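Zekow Listings

Data card, release 2

Summary

Zekow Listings is a table of television schedule entries with a genre label on each entry. The source material is printed program guides issued by Drirach, a regional listings publisher, for 83 channels. The entries were keyed from scans, cleaned, and labeled with the Plotness genre scheme. The main intended use is training and testing of genre classifiers on short, noisy program descriptions. It has also been used for studies of how schedules shift across a season.

Contents

entries.tsv: one row per scheduled program
channels.tsv: one row per channel, keyed by channel_id

Both files are UTF-8 with Unix line endings. Tabs inside text fields have been replaced by single spaces. There is a header row in each file.

Fields in entries.tsv

entry_id: string, unique within a release. Not stable between releases.
channel_id: string, joins to channels.tsv.
start_local: start time as printed, converted to a 24-hour clock.
end_local: end time. Printed guides rarely give one, so this is the start of the next entry on the same channel unless end_source is "printed".
end_source: "printed" or "derived".
title: program title, original capitalization.
episode_title: may be empty.
blurb: description text as printed. May be empty. Line-break hyphens were removed by script and some real hyphens went with them.
genre: one Plotness label.
genre_source: "manual" or "carried". See Labeling.
repeat_flag: "y", "n" or "u" (unknown). Set from the printed repeat mark only.
live_flag: same values. The printed mark for live programs was dropped from the guides partway through the period, so "u" dominates in later entries.

Fields in channels.tsv

channel_id, name, language, channel_type. The channel_type field is one of general, news, sports, film, music, children, other. Channels that changed names have one row for each name and share a value in the group column. Joining on group gives the longer runs.

Genre scheme

Plotness has 12 labels at the level used here: drama, comedy, film, quiz, talent, talk, news, documentary, sports, music, children, other. Subgenres exist in the full scheme but were not applied. Awards broadcasts go under "music" when the awards are for music and under "other" in all other cases. Celebrity editions of quiz shows stay in "quiz". Dance contests are "talent" even when the contestants are professional performers.

Labeling

Labels were assigned at Dahlgren by two annotators working from the title and blurb. They did not watch programs. Where they disagreed, the entry went to a joint pass. The first label of each annotator is not included in the release.

Series with a stable title were labeled once and the label carried to later entries with the same title on the same channel. Carried labels are wrong when a title was reused, which happens most with short generic titles such as "Tonight" or "The Final". Filter on genre_source = "manual" if this matters to your work.

Known issues

Programs that cross midnight are printed twice in some guides, once at the end of one day and again at the start of the next. The merge script catches most of them. Those it missed have identical titles and a zero-length derived end time on the first copy.

Late schedule changes are absent. The guides were printed ahead of broadcast, and no attempt was made to check entries against what aired.

Host and guest names appear in blurbs in several spellings. They have not been normalized.

The "other" label is too broad on shopping and religious channels and should not be treated as a class of its own in evaluation.

Loading

Read both files as strings and convert times afterward. Some spreadsheet programs turn start_local into a date. Quoting should be turned off in the parser, as blurbs contain unmatched quotation marks.

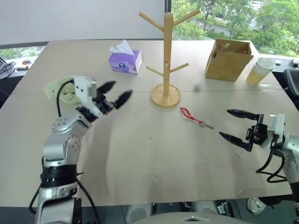

Table with wooden rack
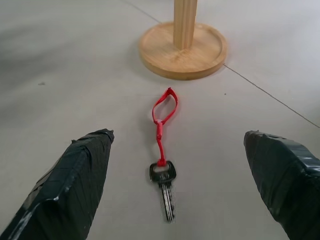

Key on gray floor 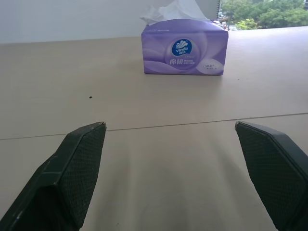 Purple tissue box

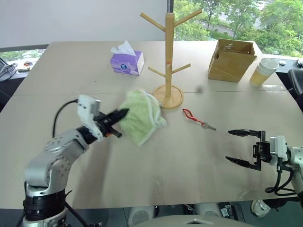
Light green towel

Changes since release 1

Added end_source and genre_source.
Split "reality" into "talent" and "other". Release 1 scores on this class cannot be compared.
Fixed the March entries on film channels, where start times were off by an hour.
Removed radio listings.
Channel names now follow the spelling in the guide index instead of the page header.

License and citation

Labels and channel metadata may be reused with credit. Blurb text remains with Drirach and is supplied for research use only. Cite as "Zekow Listings, release 2" and state whether carried labels were included.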